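About us

Molville Teaching Laboratory is a small school for people who want to learn bench work properly. We teach basic laboratory skills to adults who are changing jobs, to college leavers and to technicians who have been away from the bench for a while. We opened with one room and one course. There are now three rooms, and 713 people have finished a course with us.

The school was started by Pui-shan Tseng and Abenezer Admasu, who had worked together at a water testing firm called Rirkasier. New starters there often arrived with good exam results and very little practice with their hands. They could explain a titration but had never set one up alone. Pui-shan wrote a short course for them, and Abenezer found the building.

How we teach

Every course begins with glassware and pipetting. Students learn to choose the right flask, read a volume at eye level, swirl without splashing and label everything before it is filled. It is slow work for the first two days and some people find it dull - we do it anyway.

Pipette tips get a morning to themselves. Students practise loading a tip squarely from the box, changing it between samples and closing the lid when they stop. 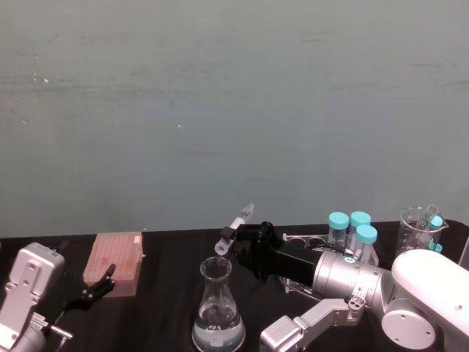

After that we move on to dilutions, buffers and simple titrations. Groups are kept to eight, and each student has their own place at the bench. Written work is limited to the lab notebook, which is marked at the end of each week. Pages may be untidy but they may not be torn out.

The full course takes 52 hours. There is also a refresher of 23 hours for people who already have some experience. Both end with a practical assessment set by Ea Ketilsson, who does not teach on the courses and meets the students for the first time on the day.

Staff

Pui-shan Tseng - head of teaching
Abenezer Admasu - building, bookings and safety
Tin-yau Yang - tutor, volumetric work
Pui-shan Hsieh - tutor, solutions and buffers
Ea Ketilsson - assessor

As we have two Pui-shans, please give a surname when you ring.

Visiting

The school is on the first floor of the Adau building, above the print shop. The lift is at the back, by the bicycle racks. Prospective students are welcome to look round while a class is on, but please book first so that we can find you a lab coat and safety glasses. Closed shoes are needed in all three rooms.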